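Used Phone Inspection Checklist, with Comments
Hostero trade-in counter, Purcombe and Stititcombe
Last revised 9/20/21

Several of you asked for the phone checklist in one place, with the comments left in, so here it is. The short version is still taped up by the register at both shops, and it's fine for a quick reminder, but the comments are where most of the useful stuff lives. Please read them at least once before you buy in your first handset. Customers are welcome to read along too – we have never minded people knowing what we look for.

Fill in one sheet per phone. Mark each line OK, Fault or Not Checked, and please don't leave blanks. A blank line tells the next person nothing at all.

BEFORE YOU SWITCH IT ON

1. Back and frame sit flat, with no bulge.
Comment: Lay the phone face up on the glass counter and press each corner gently. If it rocks, or if you see a gap opening along one side of the screen, stop right there. Don't charge it, don't press on it again, and don't try to squeeze it shut to see whether it closes (I know it's tempting). It goes in the metal box with the sand in the bottom, and the customer gets a kind explanation and a leaflet about battery disposal.

2. Glass, front and back.
Comment: Run a fingernail along the edges, where hairline cracks like to hide. Put clear tape over anything broken before you handle it any further. Cracked back glass sheds tiny splinters, and they're miserable to get out of a thumb.

3. Charging port clean and straight.
Comment: Use the flashlight and the wooden pick, never a metal one. Pocket lint is by far the most common thing in there and it isn't a fault, so clean it out and mark OK. Green or white crust is a fault. So is a scorched smell, even a faint one.

4. Moisture marker.
Comment: On most models it's inside the SIM tray slot. White is good. Pink or red gets written down, but it doesn't mean an automatic refusal. Plenty of phones have been through a steamy bathroom and lived to tell the tale. Give the battery and speakers extra attention if the marker has changed color.

5. SIM and memory card removed.
Comment: Hand them straight back to the customer, there and then. Not on the counter, not in the tray. Into the hand.

WITH THE POWER ON

6. Owner's account signed out and the lock turned off.
Comment: The customer does this themselves while you wait. Please don't offer to type a password for anybody, however much of a hurry they're in. If they can't remember it, they're very welcome to come back another time, and we can't buy the phone until it's done.

7. Serial number on the screen matches the one on the tray or the back.
Comment: Read it out loud, digit by digit. It feels silly, and it catches mistakes. A mismatch may only mean a replaced housing, but the sheet goes to the manager before any money changes hands.

8. Charge test, 8 minutes on the Aguirre bench charger.
Comment: Use the Aguirre and no other, and stay within reach of it. Warm is normal. Too hot to hold comfortably against your wrist is a fault, and you unplug at the wall first. The Stititcombe charger has a slightly loose second socket, so use the left one there until the new unit comes in November.

9. Screen test with the plain white and plain gray pages.
Comment: Turn the brightness all the way up and look at it from the side as well as straight on. Burned-in keyboards show up best on gray. Swipe a finger slowly over the entire screen, corners included, and watch for places where the line breaks.

10. Both cameras.
Comment: Take one picture with each, close up and then at a distance, and zoom in to look for spots. Bright colors against something dark are good for this. Delete the test shots afterward.
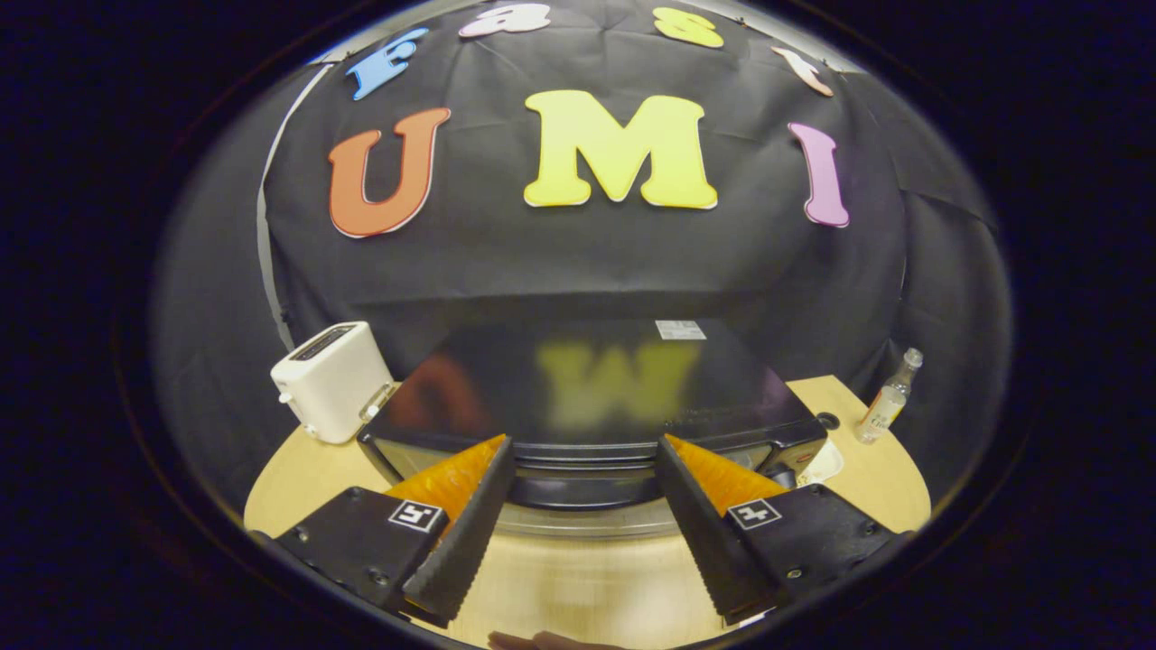 11. Speakers, microphone and buttons.
Comment: Record a few words and play them back, with the case off. Then press every button 2 times. A volume button that only works when you push it at an angle is a fault, even if the customer says they've gotten used to it.

12. Battery health reading.
Comment: Copy down the figure exactly as shown. Where the phone doesn't give one, write "none shown" and go by the charge test.

BEFORE IT GOES ON THE SHELF

13. Full reset done and checked.
Comment: The phone should come up to the welcome screen with no account request. Restart it once more and make sure it still does – we have had one slip through, and it was an embarrassing phone call for us.

14. Storage drawer.
Comment: No more than 2 phones to a divider, screens facing away from each other, nothing stacked on top. Keep them away from the radiator at Purcombe, please.

15. Sheet signed and filed.
Comment: Our written records now cover 1,500 handsets, and I dip into them nearly every week when a customer has a question. Neat handwriting is a gift to whoever is on shift next.

Spare sheets are in the top drawer at Purcombe and on the clipboard behind the door at Stititcombe. If you take the last one, print a few more.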